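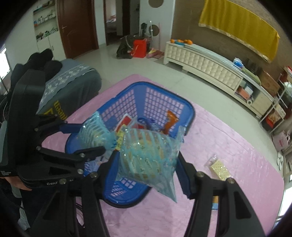 Wrapped snacks in a striped blue bag.

Filed under: Fiction > Short Stories

Print this story | E-mail this story

**The Train**

The gown came down the steps of the Vadside Opera House at ten past seven, followed some time later by the rest of the gown.

I was at my desk, four hours away by rail, watching the pictures land. My job was to say what people had on. I had done it for eleven years, first for a magazine you could hold and then for a website you could not, and I was good at it in the way people are good at parallel parking. Show me a sleeve and I could give you the label, the season, and whether it had been let out.

"Who is she wearing?" my editor typed. She sat behind me. We could have touched.

"Pirevska," I typed back.

"Are you sure?"

I was sure. The house of Pirevska had exactly one idea, a kind of folded shoulder like the corner of a well-made bed, and had been having it every spring since before I was hired. The gown was gray. The release would call it pewter or rain. The train was long enough to have its own weather.

There were 306 pictures from the photographer on the steps, and I went through all of them, since that was what I was paid for and the alternative was the men's shoes. The actress turned left. She turned right. She looked over one shoulder, then the folded one, which seemed to be in the way. In the later pictures a man in a headset had hold of the train and was carrying it across a puddle with the look of someone who has been handed a baby at a party.

I wrote:

"In pewter silk by Pirevska, she let the shoulder do the talking. The hair was kept simple, the earrings were kept simpler, and the train arrived shortly after. On the wrist, a slim gold Widmer."

I looked at it. It was fine. I posted it and ate half a sandwich.

The first email came at 7:52. It was from the publicist, whom I had never met and to whom I had been writing twice a week for six years. We signed off with kisses. I believed at one time that she had a cold.

"Gorgeous piece!! Tiny thing," she wrote. "It's not a Pirevska."

I brought up the shoulder and made it as large as the screen would go. It was so very much a Pirevska that I felt embarrassed for both of us.

"Whose is it?" I wrote.

"We're not confirming at this time."

"But it isn't Pirevska."

"We're not confirming that it's Pirevska."

"That's different from it not being Pirevska."

"Gorgeous," she wrote. "Kisses."

I turned my chair to face my editor, an act of aggression in our office.

"They say it isn't," I said.

"Is it?"

"Yes."

"Then why do they say it isn't?"

I had several theories. The actress had a contract with another house, and was being naughty. The actress had bought the thing herself with money, a scandal so fresh there was no term for it. Or somebody had promised the gown to somebody else and the two somebodies were at that moment in the same opera house, circling.

"Put 'we think,'" said my editor.

I had never in my life put "we think." Other sites put it. There was a woman in a rival office who put it after everything, including once after "trousers." I had always felt that the day you wrote it, you might as well go and sit with the readers.

I put it. "In pewter silk (Pirevska, we think)." It sat there in its brackets like a cough.

At 8:15 I heard from Pirevska. They had a press office in the attic of the workroom, and its English was excellent, with the faint chill of something kept in a cellar.

"We note your use of the words 'we think,'" they wrote. "The house does not understand what there is to think about."

I wrote back that I agreed with the house completely. I said that the other side was not confirming.

"The other side of what?" wrote Pirevska.

At 8:20 Widmer wrote. Widmer made watches, and Widmer was thrilled. They asked only whether "slim" could become "iconic," whether "gold" could become "rose gold," and whether the watch might come ahead of the dress. They attached a document. It said that each piece took 900 hours to finish. I thought of someone going home in the evening and being asked how it went.

I made it rose gold. It was rose gold, to be fair to them.

By this point the comments had opened, like a hatch. My readers are intelligent, loyal, and awake at all hours, and there is not one of them I would want to be alone with. They knew it was a Pirevska. They knew because of the shoulder. One of them had the same shoulder, on a coat, and had gone to get the coat. A second faction held that it was a copy, because the fold went back to front and not front to back, and these people produced diagrams. A third faction consisted of a single woman who wanted us to talk about the puddle.

Then someone wrote: "This is the one from Asasitz."

I had never heard of Asasitz. I looked it up. It was a ski village with one good hotel and a church, and in the hotel, it said, was a shop that rented evening clothes to guests who had packed for skiing and been invited to something. You could have a dinner jacket for the night. You could have a fur, with a deposit. And on the third page of the site, on a dummy with no head, stood the gray gown with the folded shoulder, from a Pirevska collection of nine springs ago. It had a small note beside it. "Slight pull at hem. Not suitable for fondue."

I went back to the 306 pictures. In number 211, where the man in the headset has lifted the train clear of the puddle, you can see the hem. I made it large. It had a slight pull.

I don't know how to convey what this felt like. People who study birds may have something close to it. The actress was photographed in new clothes every day of her life. Houses sent them in boxes, with flowers. Trees were cut down for the tissue. And for the biggest night of the year in Vadside she had gone up a mountain and rented a nine-year-old dress from a hotel gift shop, next to the sunscreen, and it fit her better than anything she had been given.

I wrote 1,000 words on it. I wrote them quickly and they were the best I had done. I got in the shop and the dummy and the fondue. I said it was the first interesting thing anyone had worn in years. I used the word "hem" eleven times and never once in a sad way.

My editor read it standing up.

"This is lovely," she said. "We can't run it."

"Why not?"

"Because Pirevska buys the top of the page. And she's in the Widmer campaign, which is the side of the page. And the publicist will never let us near the other one, the singer, and the singer's getting married." She scrolled up and down it again. I could see that she had liked the fondue. "What would be left is the bottom of the page."

"What's at the bottom of the page?"

"You," she said. She meant it kindly. It was where they put my name.

I wrote to the publicist, since I had nothing to lose but the wedding. I wrote just the one word, Asasitz, with a question mark.

She did not reply for eleven minutes. In six years I had never known her to take longer than two.

"Off the record," she wrote. There were no exclamation points. It was like seeing her without shoes. "She was staying there. She tried it on for a joke. She said it was the only thing all year that didn't come with a letter. I told her no. I said they'd all be furious, the ones who sent the boxes, and Pirevska would be furious because it's old, and she said who would even know? And I said there's one person who would know."

I read this several times.

"Me?" I wrote.

"God, no," she wrote. "The woman at the rental desk. But you too, of course! Kisses."

So I took down "we think." I took down "Pirevska" with it, because without the one I was not allowed the other. The caption that went out to the world, and is there still, says that she wore gray. It says that the hair was kept simple. It says that on her wrist was an iconic rose gold Widmer, and the watch is first.

The house of Pirevska sent me a scarf. I think it was an apology, or it was meant for somebody else. It came in a box with a letter, and it is folded in such a way that I have never managed to open it and then get it back.

By midnight the post had 1,631 comments, a record for us in a month without a royal. Most were about the shoulder. The coat woman and the diagram people had stopped speaking, though at great length. I scrolled to the one that said Asasitz. It was way down by then, with a single reply under it, from the puddle woman, who said she had been there once and found the soup salty.

I clicked on the little heart. We aren't supposed to.

In November I had a few days owing and took the train up. The shop was where the site said it would be, next to the sunscreen. The dummy was wearing a dinner jacket. I asked the woman at the desk, in a careless sort of voice, whether she ever had anything long, in gray.

She looked me over, and took her time at the shoulders.

"It's out," she said. "You can have it Thursday after lunch, if she remembers to bring it back."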